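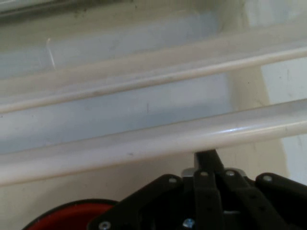

I gave up on pop-up toasters in March. We'd had a Boltura two-slot thing since we moved into this apartment, and it did fine with store bread, but I've been baking again and my slices come out way too thick. They'd go in with a shove and then I'd be standing there with a butter knife, unplugging things. So I caved and started making all our toast in a toaster oven, and I have opinions now!

First, the learning curve. A toaster oven isn't as fast as slots, at least mine never has been. With the Boltura I could push the lever, find my coffee cup, and be eating. Now I have to think ahead a little. I burned so many slices in the first week because I'd wander off to check on the laundry (my own fault, I kept setting it to 10 minutes like I was baking cookies). I've settled on a shorter run with one flip, and I stay in the kitchen while it goes.

The bread matters too. I've been making the Goicoechea loaf, which is what we call the brown bread from the bakery of that name near my old job. They closed, and I've been trying to copy it ever since. My current version is 500 grams of flour, up to 300 of that whole wheat, plus a big spoonful of molasses and whatever seeds are in the cupboard. If I go heavier on the whole wheat than that it gets crumbly and falls apart when you butter it. My friend Ieva Liepiņa swears by caraway in hers and she's probably right, but my kids pick it out and leave it in little piles on the table, so no caraway here. 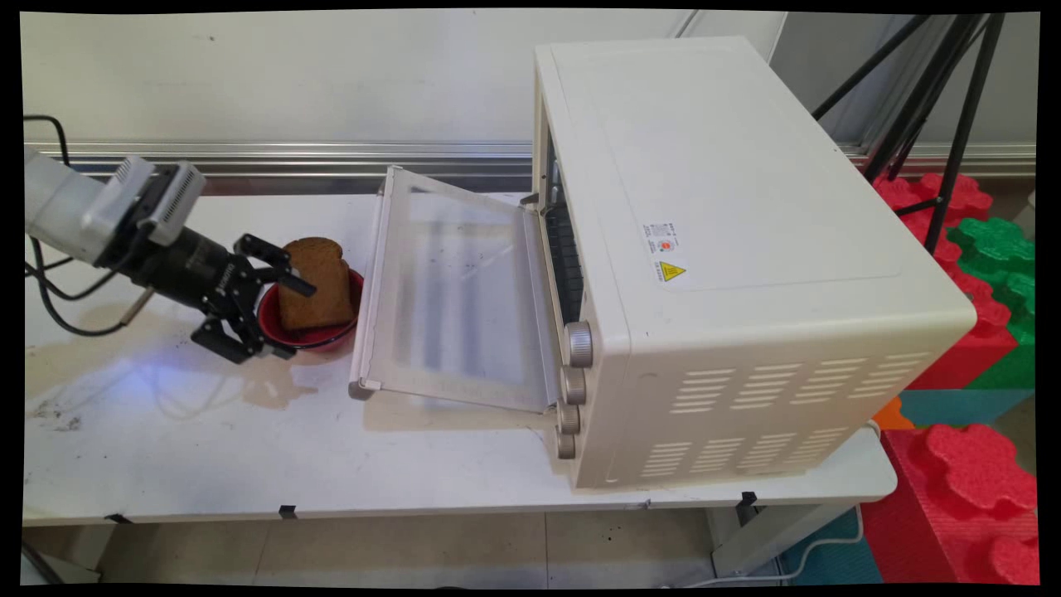

Plates are where I've really changed my ways. I used to put a slice down flat on a plate and by the time I got back with the jam, the underside would be soggy. I'm a bowl person now. Brown bread in a red bowl looks so cheerful, for one thing, and with the slice tilted up inside like that there's much less of it lying flat against anything. I also like having the bowl right next to the open oven door, so the bread has almost no distance to travel and I don't leave a trail of crumbs across the white table. Well, a shorter trail.

The crumbs, though. If you're switching over from slots, get used to cleaning. I pull the tray out after breakfast and knock it into the sink, and every couple of weeks I do the glass in the door, which collects specks like you wouldn't believe. I tried a spray called Zellurness on it and it smelled like a swimming pool for 2 days, so I'm back to baking soda and an old sponge. Wipe the hinges too. Mine got a bit gritty before I figured that out.

Anyway, toppings lately: salted butter and honey, cottage cheese with black pepper, and peanut butter with sliced pear, which my youngest invented and which is so much better than it sounds. I also bought a jar of Kistance plum jam at the farmers market and it was gone in three days (I'm not naming names).

Next loaf I want to try oats on the crust. They'll probably all end up in the crumb tray.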